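Teaching a robot to pick up a picture book, a thread. I do the demonstrations by hand with the hand-held gripper, and I am writing down what I learned since May.

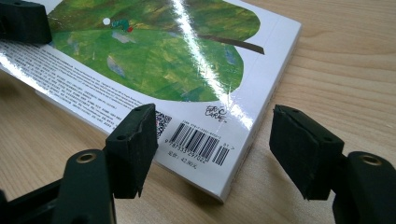
1/ First, the task. Take a thin paperback from the table, turn it over, put it on the pile with the front cover up. My niece does this in one second and she is four.

2/ We are a small group and the project is called Drurkum. Osian Nicholas writes the training code, I do most of the demonstrations, and Siwan Foulkes looks at every recording before it goes in. She rejects more than I would like.

3/ How it works for me: I hold the gripper in my right hand, squeeze the handle to close the fingers, and do the task as if the gripper was my hand. The camera sits on the tool, so the robot later learns from the same view I worked with.

4/ The back cover is up at the start. With this one that means the big green leaf, the small caterpillar with the red head, the Eric Carle signature and the barcodes. It is a Chinese edition, 42.80 yuan is printed on the back. Xinyi Cui read me the small text from her own copy at lunch and now I want to read the whole book.

5/ Glossy covers are hard. The lamp makes a white streak across the leaf, and when I move the gripper the streak moves also. In my first week I turned the lamp away each time. Osian asked me to stop doing this. The library will have lamps too.

6/ So now I leave the glare where it is. Some recordings have it on the leaf, some on the barcode, some on my side of the table only.

7/ The grasp. A book lying flat gives you almost nothing to hold. I tried three ways:
- pinch the corner
- push the book to the table edge and take it from there
- press one pad on the cover and drag until a corner lifts

8/ The corner pinch looks very nice when it works. In my hands it worked perhaps half of the time, and the failed ones bend the cover. Eluned James, who lent us the first box of books, was polite about this.

9/ Pushing to the table edge is what we use now. Slow, but the robot can copy it. One finger stays above the book, the other goes beyond the edge and down beside the wood, then close.

10/ A mistake I made for a long time: I always came from the same side. I am right-handed and I did not notice. The first trained model could pick up a book only if the spine was to the left. Turn the book a little and it reached politely for the bare table.

11/ After that I put the book down at a different angle before each demonstration. I do not choose the angle, I drop the book from a small height and accept how it lands. Hamisi Langat wanted to make a proper list of angles, but dropping is quicker.

12/ Numbers, because people ask. The plan was 1000 demonstrations. We trained the first useful model with 500. On a good afternoon I record some 35 before my wrist complains.

13/ Please rest your wrist. Squeezing a handle is small work but it is the same small work all day. I change hands now, which also helped with the problem in 10.

14/ Foam pads: they wear out. The foam gets rough and torn at the edges and I think it holds paper better like this, but I have not tested it properly. Siwan thinks I am only too lazy to change them. We will see.

15/ Remote control. We tried this as well, with the arm at Kneath and me at my desk moving it with two joysticks. For turning a book over I found it very difficult. You don't feel when the pages begin to slide, and my demonstrations had long pauses in them. The model learned the pauses - it would stop in the air above the book and wait, exactly like me.

16/ Remote control is still better for one thing, the last placing on the pile, where the arm's real reach matters. With the hand tool I can do movements the arm cannot follow. Osian throws these out, 19 in the last batch.

17/ Next is hardcovers, then board books with thick pages. If you have done flat objects with a hand-held gripper, please write how you lift the first corner. I read all replies, but slowly.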